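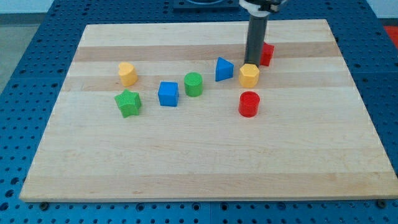 Figure 3. Tabletop setup used for the language-conditioned pushing trials.

4.2 Data collection

We collected all pushing data on a single arm over 6 days, with the operator giving short typed commands such as "move the star next to the blue cube." Each episode started from a new random layout and ended when the operator marked the command as done or after 220 control steps. The arm holds a plain cylindrical rod and has no way to grasp, so every change in the layout comes from contact at the side of a block. The eight blocks share four colors, two blocks per color (Figure 3), and a command that names only a color is therefore ambiguous. We kept such commands in the training set but dropped them from the test set. After filtering, the Cotora set holds 3,818 episodes.

The held-out test set has 119 commands, none of which appear in training with the same pair of blocks. We ran each command once per policy and reset the board by hand between runs. Hao, our baseline, was trained on the same episodes with the text input replaced by a one-hot code for the target block. Both policies see a single camera view and output a planar velocity for the rod tip. Failures are broken down by block shape in Section 4.4.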